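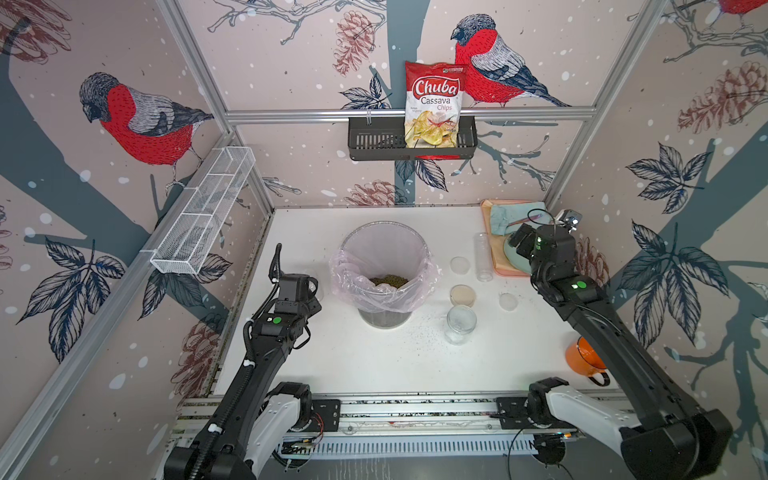
The booth with the illustrated wallpaper, and the orange tray.

Friday, August 9, 2024

Paste notes, continued from the page with the coffee stain.

I wanted today to finish the comparison of the two pastes for the Ivbridge job, and it is almost finished. The Kadov paste is the one we know. The Hetivum powder is the one that Florian Fleury would like us to use, as it can be mixed in the evening and still be good the next morning. I have nothing against it, but I did not want to put it on the customer's paper before I had tried it on our own boards.

Mixing. I weighed 506 g of the Kadov, which was all that remained in the bag, and calculated the water from that. For the Hetivum I used the same proportion, so that the two are fair to each other. Cold water first, then the powder in a slow rain, stirring by hand with the long stick. The Kadov made small lumps at the wall of the bucket, as always, and they were gone after 20 minutes of rest. The Hetivum made no lumps but it became thick very fast, and I was obliged to add water by the cup. I did not write down how many cups. This is my mistake and I will repeat that bucket on Monday.

Boards. Plasterboard offcuts, all sized in the week before and left on the rack by the window. I marked K or H on the back with pencil. Please do not use the felt pen for this any more, it comes through the thin paper, we have seen it in May on the Sinaga samples and it was not possible to remove.

Soaking. The Ivbridge paper is heavy and a little stiff, with a printed side that does not like to be wet. I pasted the back, folded it paste to paste without pressing the fold, and let it rest 4 minutes. With K the sheet was soft and lay down well. With H it was still a little hard at the corners after the same time, and the edge stood up when I passed the brush. A second sheet with H had a longer rest and behaved better, but then the width had grown more than I like. I measured 2 mm more than on the dry sheet. On one sheet this is nothing, on a whole wall the pattern will go away from the corner and everybody will see it over the door.

Sliding. This is where the H is really better. I could move the sheet on the board for a long time to bring the pattern together, and it did not pull. With K I must be quick, and my second joint is not pretty. I would say the fault is half mine.

Seams. I used the small wood roller on K and only the sponge on H. I know this makes the comparison less clean. The roller had dried paste on it and I found it only after the first seam, there is a shiny line now on that board. The roller is washed. Whoever has used it last, please look at the tool before you hang it back.

Drying. Boards are standing, with space between them, door closed, no heater. I looked once before leaving. One bubble on K in the upper half, smaller than a coin, perhaps it will pull flat in the night. I have not touched it. No bubble on H, but the surface has a darker look near the bottom, where I had added the most paste. I can not say yet if it is a stain or only water.

For the Ivbridge house itself: Florian asks if we can line the chimney wall before the paper. My answer is yes, with lining paper hung across, and the joints not under the joints of the top paper. The old plaster there drinks a lot, and I would size it again even if the painter says that he has done it. I scratched it with a wet finger and it took the water at once.

To order: Kadov, new bag. Blades for the long knife. Lining paper, the thicker one, not the one from last time.

To do on Monday:
Read the boards, K first.
Repeat the Hetivum bucket and write down the water.
Try H with a longer rest and measure the width again.
Call Florian about the key to the upper floor.

The rest of the K bucket is covered with a wet cloth under the bench. If it smells, throw it away.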